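Hard water, cotton, and the line-drying problem

My towels went stiff in February and stayed that way until I changed how I wash them. I had blamed the detergent, then the machine, then the towels. The cause was mostly the water, with some help from the way I was drying everything. These are my notes, written down so that I stop looking up the same facts twice.

Hard water carries dissolved calcium and magnesium. Soap reacts with both and forms a solid that does not rinse out well. Modern detergents are built to avoid this, but they still spend part of their strength on the minerals before they get to the dirt. If you dose for soft water in a hard water area, you are underdosing, and the remaining soil settles back into the cloth. If you overdose to compensate, the rinse can't clear it. Both errors leave a fabric that feels the same in the hand: flat, a little waxy, slow to take up water.
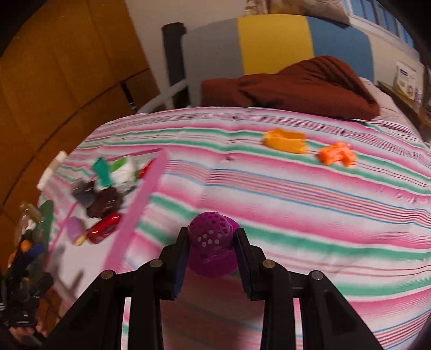
The second cause is drying. Cotton fibers hold a thin layer of water even when the cloth seems dry, and in still air that layer helps neighboring fibers stick to each other. A tumble dryer breaks those contacts as they form. A clothes line on a calm day does not. Wind helps, and so does a hard shake before hanging and another after. I do 20 shakes per towel, which is more than needed, but a fixed number keeps me from getting lazy at the end of the basket.

I tested four changes, one at a time, on the same set of bath towels. The scale was crude: a drop of water on the cloth, a stopwatch, and the time until the drop was gone.

Dose by hardness. The box has a chart and I had never read it. Going from the soft water line to the hard water line made the largest difference of the four.

Load size. I was filling the drum to 100 percent of what would physically fit. At 80 percent the rinse was visibly clearer.

Extra rinse. Worth it for towels, bedding and table linen. Not worth it for shirts.

No fabric softener. Softener coats the fiber, which gives a pleasant hand and poor absorbency. It took 5 washes without any before the drop test stopped improving.

Woven stripes and other multicolored cottons need one extra note. The colors usually come from yarns dyed before weaving, and they hold up well to warm water. What they do not like is direct sun for a full day, wet, folded over a line. The fold fades first. I hang anything striped along its hem and bring it in once it is dry — the last two hours outside add nothing.

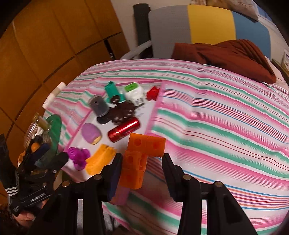

Striped tablecloth, with a few creases toward the far edge.

Creases belong to the same problem. A crease sets when damp cotton dries under load, either its own weight or the weight of the item next to it. Spin speed matters more than I expected. At the top setting the cloth comes out drier, but it has been pressed against the drum wall for several minutes and it remembers. One step down costs an extra half hour on the line and saves the ironing. For large flat pieces I take the slower spin every time.

Vinegar gets recommended often. A small amount in the rinse does dissolve some of the mineral deposit, and I used it for a month. I stopped after reading that repeated use may be hard on rubber seals in some machines. Citric acid gets the same recommendation and the same warning. If the dose is right, neither should be needed weekly.

A water softener for the whole house would solve this upstream. I priced one and put the quote in a drawer.

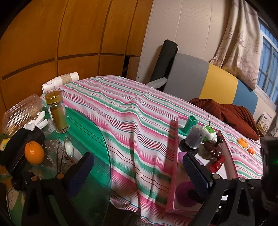 Ruoxi Yan wrote in after I posted the first half of these notes on Saturday: in her building the water is just as hard, and the only thing that worked on her towels was ten minutes in the dryer on low, after the line. She would skip the shaking.

I tried it. Ten minutes is enough, and it can be done before or after the line. Before is slightly better for creases, after is slightly better for feel. I still shake the towels, mostly on days when the dryer is busy with something else. Next I want to run the drop test on linen, which dries faster and behaves differently at the fold.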